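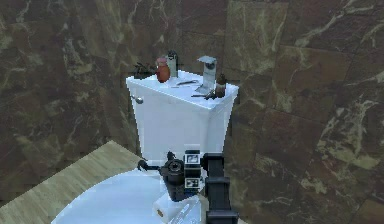 I went to the Sendolero open day in May 2024 to find out whether a machine can clean a bathroom yet. My sister and I run a small guesthouse, and bathrooms take up more of our paid hours than anything else in the building. Sendolero does most of its testing in simulation before it lets an arm near real plumbing, and the simulated bathroom is the first thing visitors are shown. It has brown marble walls, a white toilet and a black arm reaching in over the bowl. I was glad to see the tank lid was cluttered, with a small brown bottle, a reddish-brown jar and a metal stand all sharing the space. Guests leave a lid in that state every morning. Wiping it means moving everything and putting it back.

The building is a former print works on the edge of town, with parking behind it. There were 62 of us signed in for the afternoon, mostly people from hotels and care homes, plus a few students. We were split into groups and given badges. My group was taken around by Nerea Escobar, an engineer on the bathroom project, which the company calls Tundent.

Escobar was direct about what the work is for. Sendolero doesn't sell a cleaning robot and doesn't expect to this year. Tundent is a set of chores the arm has to learn: pick up an item, wipe under it, return it, close a lid, replace a roll. Each chore is run 2,000 times in simulation with the objects shifted and the lighting changed. Only then is it tried in the practice bathroom down the hall.

I asked what goes wrong most often. She said thin things lying flat. A jar gives the fingers something to close on, but tweezers on a smooth lid tend to slide or get pushed off the back. Glossy porcelain is the other trouble, as reflections can confuse the camera about where the surface is. She also said simulated water is poor, so anything involving a wet cloth has to be learned mostly on real equipment, and that is slow.

The practice bathroom was plainer than the simulated one, with white walls and a vinyl floor. We stood behind a rope. The arm was asked to clear a shelf above the sink, wipe it, and put back a cup and a soap dispenser. It took 5 minutes. The cup went back in the right place. The dispenser ended up facing the wall, and a strip of shelf near the corner was left with soap residue on it. Any of our cleaners would do the same shelf while waiting for the tub to drain.

They ran it again for the second half of the group. On that run the arm stopped before the wipe and a technician had to reset it. The students asked whether it could have recovered without help. The answer was sometimes.

After that we went upstairs to see Mokoena, the shop-floor side. This was further along. An arm on a fixed base was restocking a display with boxed goods from a tote, and it kept going the whole time we were in the room. The boxes are the same size and the shelf never moves, so there is less to work out. A trial with a hardware chain called Dutance starts in June, nights only, with one employee on the floor. A man from a grocery business asked about produce and was told no, not yet.

Coffee was served in the lobby and I got another few minutes with Escobar. I described our bathrooms: narrow, none of them the same shape, one with a step down into it. She said the step alone would rule out the mobile base they use now. She thought a hotel with identical rooms might be able to use something like Tundent for part of the job, probably counters and mirrors, with a person doing the toilet and the floor. I asked about cost, and she said there was no price because there was no product.

Practical notes if you are thinking of going to the next one. Entry is free but you have to register. The tour takes 2 hours and there is a lot of standing. The stairs to the Mokoena room are steep, and the elevator is at the other end of the building, so ask at the desk. Photos are allowed downstairs only.

We have gone ahead and hired another cleaner for the summer.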